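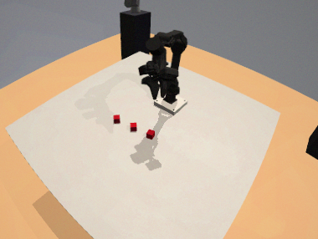 4. The Trirkora kit in use

By Merike Paju and Tarık Yüksel
September
Reading time: 3 min
Print this page | E-mail this page

4.1 What comes with the kit

Trirkora is a simulation kit for tabletop arms, put out by Teston and aimed at teaching labs and small research groups. We came to it after two years of writing our own scenes by hand, and we were delighted by how little of that work we had to repeat. A scene file sets out the room, the furniture, the arms and the objects to be handled, all in one plain text file that a student can read from top to bottom. The stock cube task, which we used for every result in this section, ran on our oldest machine on the first afternoon.

The part we like best is the way cameras are handled. Any number of them can be placed in the same scene, each with its own lens settings, and a run can be replayed from a new viewpoint long after it was recorded. In our earlier set-up (Section 2) a forgotten viewpoint meant doing the whole batch again!

4.2 Recording runs

We recorded 2,466 runs of the cube task with the kit's scripted controller. Of these, 2,000 were used for training and the rest were held back for testing. The start pose of the arm was drawn afresh for each run, within the joint limits given in the scene file. Lighting was left at the kit's default. A wide view of the room in which the task takes place is given in Figure 3.

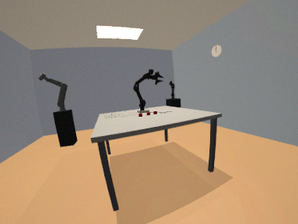 Figure 3. The cube task in Trirkora, room view.

Sixteen runs could be recorded side by side on one graphics card, and at that setting the controller kept up without dropping steps. Going higher was possible but made the replay files uneven in length, so we stayed at 16 throughout. Ona Eglītis wrote a short script that checks each replay against its log, and we would urge anyone using the kit to do something similar early on. It caught a mistake of ours (a gripper limit typed in the wrong units) which had spoiled 867 runs from a first batch. Those runs were thrown away and are not part of the total above.

4.3 Ease of use

Two colleagues from the Lirndale group, Stijn Stevens and Aigars Rebane, were asked to build a new task from the manual alone. Both had a working scene the same day. Rebane's stacking task is now part of our own test set, and it is a lovely piece of work, with a reset routine far tidier than ours.

There are some rough spots. Shadow edges can look stepped at the default setting, and raising the shadow quality slows recording more than we had hoped. The manual says very little about contact settings, so we found workable friction values by trial and error. Error messages from the scene reader give a line number but seldom the name of the faulty entry, which is tiresome in a long file. We have sent Teston our notes on all three points.

Even so, the kit has changed how we plan our work. We now try a task in Trirkora before any bench time is booked, and the students have started bringing us scenes we never asked for. The comparison with the Zariņš package, using the same held-back runs, follows in Section 5.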